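4.2 Lesson setting and practice between lessons

Of the 31 adult beginners who completed the study, 20 took their cello or violin lessons at home and the rest travelled to the music school in Dirkbridge. All were taught by the same three teachers, using the same first-year book. Home learners missed fewer lessons over the winter term, and the gap was widest in January. Several said that an evening lesson at the school was hard to fit in after work, while a teacher at the door was hard to put off.
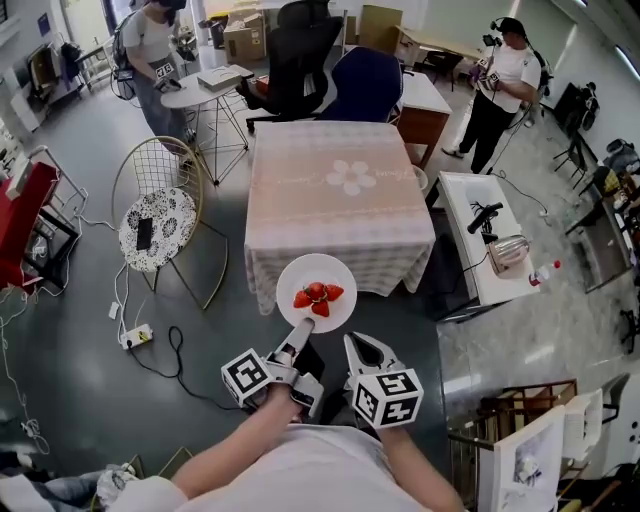

Practice diaries showed a smaller difference. Learners in both groups tended to practise on the day before a lesson and the day after it, with little in between. Lammers and Grube found the same pattern among adult piano pupils. The teachers rated bow hold and tuning slightly higher in the school group — possibly an effect of the larger rooms, where a full bow stroke is easier. We did not measure room size and leave the point open.

Figure 3. Lessons attended per month, by setting. Learners who changed setting during the year are left out.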